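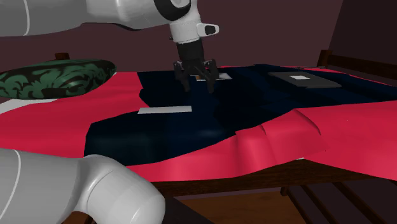

Robots and your job at Ellwood: your questions

I'm Jucélia Queiroz and I look after the housekeeping rota. These are the things I get asked most in the staff room (keep them coming!).

Is the arm taking my shift?

No. Contracts and hours stay as they are until the end of February, and Pieter Zulu will talk to each of us well before anything changes.

What is it meant to do, then?

Bedding and cloths, mostly. At the moment it's all practised on screen, in a made-up bedroom with a red sheet, a dark blue cloth and a green pillow. Pillows are still yours, I'm afraid!

Do I need to be good with computers?

Not a bit. I'm hopeless and I got through the Keden course fine – it takes 30 minutes and you can do it on paid time.

Who decides how a bed should look?

We do. Otis Lindgren went through 540 of our old room checks with me, and I argued about corners the whole way.

Will my pay change?

Anyone who trains up gets a one-off £630, paid with normal wages. Ask Cauã Batista if yours hasn't shown up.

Can I say no?

Yes, you can stay on the ordinary rota. Just tell me or Cauã.

Last updated 26/03/2022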